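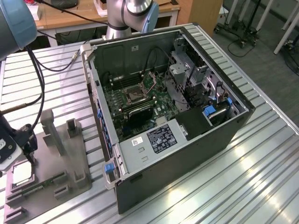 Section 2: Planning and budgeting for a Nomis disassembly and assembly cell

Read this section before you order anything. It covers what to buy, what you may already own and what to leave room for in the budget. Mechanical installation starts in Section 3.

2.1 Decide what the cell will work on

1. List the computer models you expect to put through the cell in the first year. Desktop towers, small form factor units and rack servers need different fixtures.
2. For each model, write down which parts the arms will handle. Memory modules are the usual place to start. Processors need tighter positioning and a different set of fingers.
3. Measure the largest case lying on its side with the panel off. Include any handle or latch that sticks out past the case.
4. Set aside at least one complete unit of each model for teaching. It will get scratched, so don't use customer stock.

Note: If two models share a motherboard but have different drive cages, count them as two models. The arms approach from above and the cage changes the path.

2.2 Work out the floor space

1. Mark the table outline on the floor with tape.
2. Mark the full reach of both arms. The reach drawing is on the last page of the arm manual.
3. Add a walkway on the side where the operator loads cases.
4. Check where shelves, cabinets and carts will end up. Anything inside the reach marks has to move or be fenced off.

Caution: Carpet is not a suitable base for the table unless the feet sit on levelling plates. Plates are not included in the base package. Order them with the table.

2.3 Choose a package

The base package covers two arms, two controllers, the slotted aluminum table and the mounting plates. Grippers, fixture trays and guarding are ordered separately.

Gripper set, Zeken parallel type, with finger blanks: $2,542
Fixture tray, Bakhtiari modular, with posts and one set of inserts: $1,429

Prices are per item, before tax and freight. Ask your Indness dealer for the current price of the base package, as it depends on arm length and the supply voltage at your site.

Most sites need one gripper set per arm. One tray is enough for a trial, but a cell running full shifts should have two so that one can be refilled while the other is in use.

Note: Inserts are cut for one part shape. A memory insert will not hold a processor. Allow for a new insert each time you add a part to the list in 2.1.

2.4 Costs that are often left out

Add a line to your budget for each of these:

- Electrical work, including a separate circuit if your electrician recommends one
- Cable management for the arms and the table
- Antistatic mats, wrist straps and a ground point
- Guarding or a light curtain, as required by your risk assessment
- Operator training, including wages for the hours away from regular work
- Spare fingers and pads, which wear out
- Freight, unloading and disposal of crates

Caution: Do not leave the risk assessment until after delivery. The result can change the guarding you need, and guarding has the longest lead time of any item in this section.

2.5 Place the order

1. Send the model list, the case measurements and the floor plan to your dealer.
2. Wait for the reach check to come back. If a part is marked out of reach, move the table or choose the longer arm before you go on.
3. Confirm the delivery door width and the lift capacity. The table ships in one piece.
4. Order the base package, grippers and trays together — split orders are shipped separately and charged freight each time.
5. Keep the signed reach check with this manual. The installer will ask for it.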